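Ticket 1041: Block sorting cell, tidy-up task fails on last piece of each bin
Product: Huteo two-arm bench cell
Component: pick and place / sort by color
Status: Open, workaround available
Opened: 2024-12-21
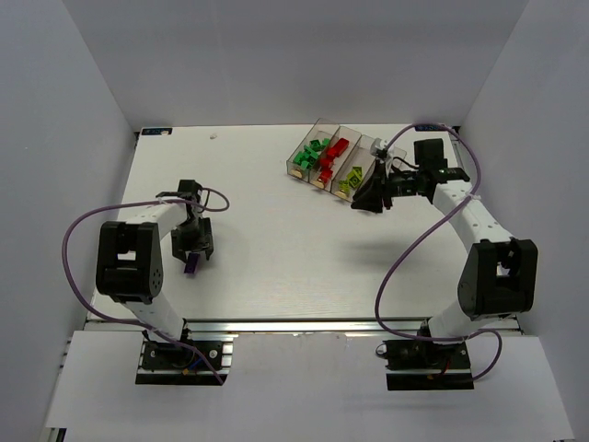 Summary of the problem as reported. The cell is set to sort small building blocks by color into a divided tray. The same job is the first item on the Nestport chore list ("put small toys away") and it was chosen as the easy one. Early blocks go in without trouble. As a compartment fills, placement gets worse, and the job either stops with a grasp timeout or reports success with a block resting on top of a divider. The second result is the more serious one, as the log shows no error at all.

Expected: every block ends in the compartment for its color, and the job ends with status DONE.
Seen: the job ends with status DONE while one or more blocks are not inside any compartment, or it ends with GRASP_TIMEOUT.

The reporter also asks whether the task can be left running without a person in the room. Current answer: no. See the last entries.

Environment

Controller software: Chou, May build, no local patches
Work surface: white panel, light gray walls on three sides
Tools: two-fingered grippers, one per arm
Tray: clear plastic, four long compartments
Parts: small building blocks, mixed colors, mixed lengths
Grasp timeout: 4000 ms (default)
Settle delay after release: 1000 ms (default)

Steps to reproduce

1. Home both arms.
2. Place the tray toward the back of the table, right of center.
3. Put blocks on the open part of the table, one at a time, within reach of the left arm.
4. Start the sort job with the default profile.
5. Continue until at least one compartment has a pile in it.
6. Add a color that is not in the profile. Purple will do.

Step 6 is a separate fault but it shows up in the same sessions, so it is kept in this ticket.

Log

Entry 1. Checked the obvious items first. Homing is repeatable on both arms. Gripper open and close limits are correct. Cables do not pull on the wrist at the far end of the reach, tested by hand with the motors off and again at low speed. No change in behavior with the wrist cable loop made larger. Restored it to the original length.

Entry 2. Ran the default job with single blocks and an empty tray. No faults. Blocks are picked up across the short side, lifted, moved and released. This is the case that was used for acceptance at Vadgate, and it passes there too. The acceptance test empties the tray between runs. Nobody's living room does that.

Entry 3. Same job, tray not emptied. Faults start once the pile is high enough for a new block to land on other blocks. The release height is fixed and is measured from the floor of the compartment. The planner does not know that the floor is now covered. The gripper goes down to the programmed height, the held block presses on the pile, and one of two things follows. Either the block turns between the fingers and is released at an angle, or the pile shifts and an older block is pushed up against the divider.

Long blocks are worse than short ones. A long block that lands on end will lean, and the next one dropped beside it may tip it over the divider.

Entry 4. Question from the reporter: why does the camera check not catch this? The check runs after the settle delay and looks for the block color inside the area assigned to that compartment. The area is drawn slightly larger than the compartment to allow for tray movement. A block lying on the divider is partly in the area and has the right color, so it is counted as placed. The check is doing what it was written to do. It was written for an empty tray.

Reduced the margin. False successes went down, but the job then rejected good placements whenever the tray was nudged. Restored the margin.

Entry 5. Clear plastic. The dividers are hard to find in the depth data. With a pile on both sides of a divider the software joins the two piles into one surface. Placed strips of matte tape along the top edge of each divider as a test. Depth result improved, and the divider is now found in most runs. This is acceptable on a bench. It is not something a household customer should be asked to do to a storage box, and they will own clear boxes.

Entry 6. Green and yellow-green. These are separate classes in the profile, with a narrow gap between them. Under even light the gap is enough. With the arm directly over the tray, its shadow darkens the part below the gripper and a yellow-green block may be read as green. The classification should be done before the pick, on the open table, and then kept with the block until release. At present the color is read again at the tray. Filed as a code change.

A person doing the same chore decides the color once, when the block is picked up. We are asking the software to decide twice and then believing the worse of the two readings.

Entry 7. Unlisted color. A purple block is picked up by the left arm as normal. The job then looks for a destination, finds none, and holds position with the block in the gripper. No message is sent to the operator panel. The state in the log is WAIT_TARGET with no timeout attached to it. It will stay there until the job is canceled. On cancel, the gripper opens where it is and the block drops.

Two requests from this entry. First, WAIT_TARGET needs a timeout. Second, cancel should lower the arm before it opens the gripper. A small block dropping a short way does no harm. The same code is used for the cup and dish tasks, where it will.

Entry 8. Tried using both arms. The right arm was parked near the tray and used to push leaning blocks back into the compartment before each release. With a slow profile this helps. With the normal profile the two arms enter the same space over the tray and the collision monitor stops both. The monitor is correct to do so. Code 111 in the log is this stop and should not be reported as a separate defect.

Also tested a tapping motion: right gripper closed, light contact on top of the pile, then retract. The pile levels a little. Sometimes a block catches on the fingertip and is dragged out over the front lip. Not recommended.

Entry 9. Replaced the fixed release height with a measured one. Before each release the software reads the highest point in the target compartment and stops above it by a set clearance. This removes the pressing fault from entry 3. Remaining faults are blocks that are dropped cleanly and then roll or lean. The job slows down, as each placement now needs an extra depth reading with the arm out of view.

This change depends on the tape from entry 5. Without it, the height reading is not reliable near a divider.

Entry 10. Reporter asks if raising the grasp timeout will help. It will not. The timeout occurs when the left arm tries to pick up a block that has been pushed against the tray from outside, where one finger has no room to go down. More time does not make room. The arm should slide the block away from the tray and then pick it up. There is no slide action in the current build. People do this with one fingertip and do not think of it as a step.

Workaround

Until a fix is released, use the following settings:

- Release mode: MEASURED
- Arm mode: LEFT_ONLY, right arm parked clear of the tray
- Settle delay: leave at 1000 ms
- Unlisted colors: assign to the spare compartment, or remove by hand before starting
- Stop the job and empty the tray when any pile reaches the height of the dividers

Do not change the grasp timeout.

Open items

a) Color to be stored at pick time. Code change filed.
b) Timeout and operator message for WAIT_TARGET. Code change filed.
c) Safe lowering on cancel. Code change filed, marked high for the dish tasks.
d) Divider detection in clear trays. No plan yet. A different sensor has been suggested but not tested.
e) Slide action for blocks against an obstacle. On the request list for Nestport.
f) Placement check to compare height as well as color. Under review.

Reply to the reporter on the general question

The request was for a yes or no on whether the cell can do this chore yet. For single blocks of known colors on a clear white table, with a tray that is emptied between runs, yes. For a tray that fills up, with a person in the room to fix the occasional leaning block, yes with the workaround settings. For an unattended job in a home, no. Picking up is mostly solved for these parts. Putting down into a container that already has things in it is where the errors are, and the present check cannot be trusted to report them.

The shop-floor version is closer. There the tray can be fixed in place, the dividers can be made opaque, and the part list is known in advance. Items d and b mostly go away under those conditions, and item e becomes rare if parts are fed to a set position. Suggest that the shop-floor release not wait for the household one.

Severity stays at medium. It will be raised if a false DONE is seen with the measured release mode. Please attach the full log and the active profile to any new report, and state whether the tray had tape on the dividers.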